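A **T-bar jewelry stand** is a small tabletop rack made of an upright post with a bar across the top, and it has to be one of the most useful shapes ever put on a dresser! Bracelets, necklaces and keys hang from the bar or from pegs fixed below it, while rings and earrings go in a tray at the foot.

## Design

The plainest stands have only a post and a bar, with bracelets slipped over the ends. Pegged versions keep chains apart, so a fine necklace can be lifted off without dragging its neighbors along (a real joy for anyone who has spent a morning picking at knots). Trays may be round, oval or square, and a raised rim stops small pieces from rolling away. 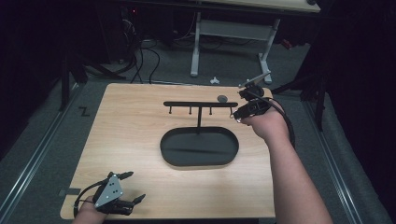 *A black T-shaped stand with four pegs and an oval tray, on a wood-grain tabletop.*

Height matters a great deal. A stand 40 cm tall suits long chains, which would pool in the tray of a shorter one.

## Makers and collectors

The workshop Kurnow began selling pegged stands in a run of 400, and Godik followed with a folding type that packs flat. Collector Rūta Krūmiņa wrote warmly of both in her guide *Wondano*, and praised the early Kurnow trays for their wonderfully deep rims.

## Other uses

Pegged stands also hold tea strainers, measuring spoons, ribbon spools and, in December, very small ornaments.

## See also

- Jewelry tree
- Mug rack
- Valet tray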